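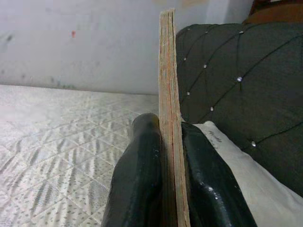 Niilo Ahonen: el desfase lo tenéis solo en el brazo izquierdo o en los dos? Antes de tocar nada mandad la versión del Pai, que en abril cambió el mapeo de la pinza.

Vignesh: solo izquierdo. Pai 2644, sin tocar desde la instalación. Resumo otra vez porque el primer mensaje lo escribí con prisas.

Ticket 451. Teleoperación, tarea "recoger cama", proyecto Ukus
Estado: abierto
Prioridad: alta

Síntoma: al cerrar el gatillo del mando izquierdo la pinza responde tarde, 200 ms medidos en el log. El operador aprieta de más para compensar y la demo sale con tirones. Con objetos finos se nota mucho. Con tela menos.

Probado hasta ahora:
- reinicio del servidor Joretti. nada
- mando izquierdo por el derecho. El retraso se queda en el brazo, no se va con el mando
- recalibrar el cero de la pinza. mejora un rato y vuelve
- bajar la frecuencia de grabación. igual

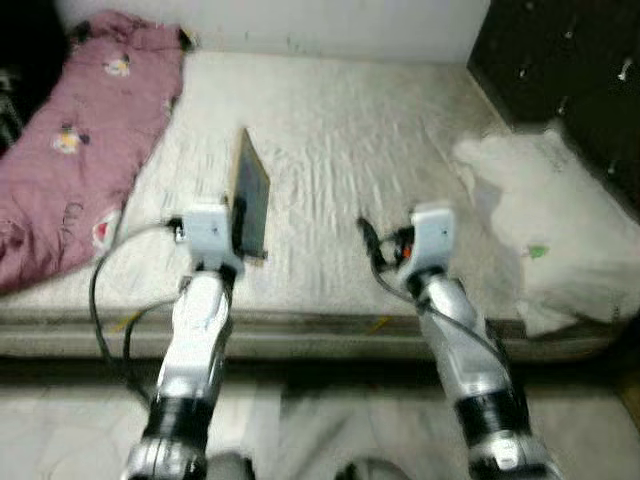 ¿Se pueden aprovechar las demos ya grabadas con el retraso? Las de tela sí, marcándolas como "lentas"; las de objetos rígidos fuera del conjunto, porque el modelo aprende el apretón de más.

Vale, las separo esta tarde. Son 3 sesiones, no es tanto.

16:10. Nueva prueba. Guiado a mano, brazo izquierdo en modo libre, sin mando: la pinza va al momento. O sea que la mecanica está bien y el problema esta entre el mando y el controlador. Repetido con el tablero fino pintado,
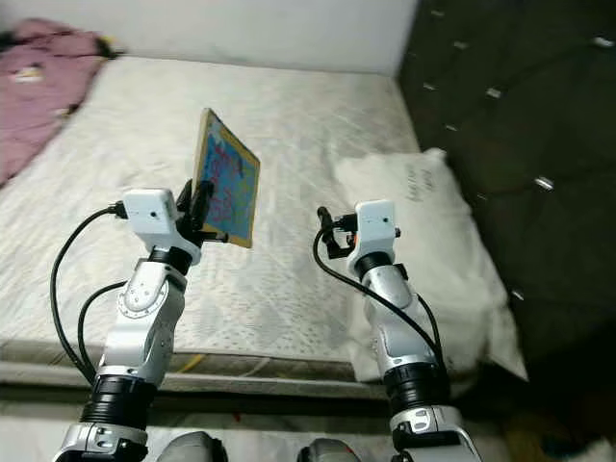 agarrando por el borde y soltando, varias veces seguidas, y ni un tirón. Vuelvo a teleoperación sin cambiar nada más y otra vez el retraso. Adjunto los dos logs.

Niilo Ahonen: visto. En el log de teleop hay un filtro de suavizado activo en el canal izquierdo y en el derecho no. Viene del perfil Totitz antiguo. Ponedlo a cero, guardad perfil y reiniciad SOLO el controlador, no el servidor.

17:35. Hecho. Retraso fuera en las pruebas en vacío. Falta repetir almohada a dos manos, que es donde los brazos tienen que ir a la par.

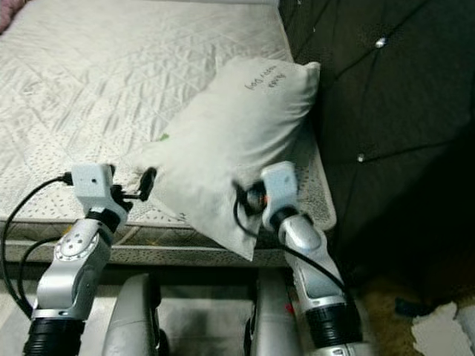

Teleop, tarea almohada: las dos pinzas en la tela.

Dejo el ticket abierto hasta revisar el log de esta. Niilo, el perfil viejo lo borro o lo quereis guardar?

Niilo Ahonen: guárdalo con otro nombre y pásamelo.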